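Ponby Residents' Bulletin
2020-12-01

Working from home, one outage at a time

The internet on Kullow Street went down again last month, for 15 hours this time. Amlow, our provider, sent all 353 households a text saying service had been restored. It arrived while service had not been restored. The next one, an hour later, asked us to rate the experience. 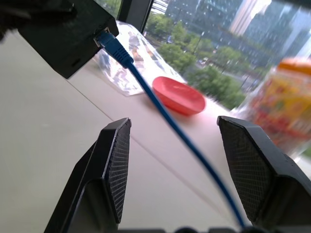 Blue cable, plugged in. Always check this first.

Amlow's help line will ask whether you have tried a cable instead of the wifi. Say yes. If you say no, you go back to the start of the menu, which now has its own theme music. Credits for the outage must be claimed by letter, and the form is at the Kokkonen library, behind the desk, on request.
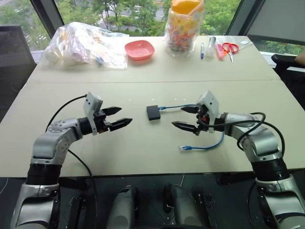
Home offices are the other thing people keep writing in about. The library is lending out folding desks until February, and the waiting list is already longer than the desks. If you have two small tables at home, push them together. Light gray ones will do nicely, and you get a wide work surface with only a faint seam across the middle, which your pen will find. Chairs are not included in the loan. Bring the desk back with all its legs, please.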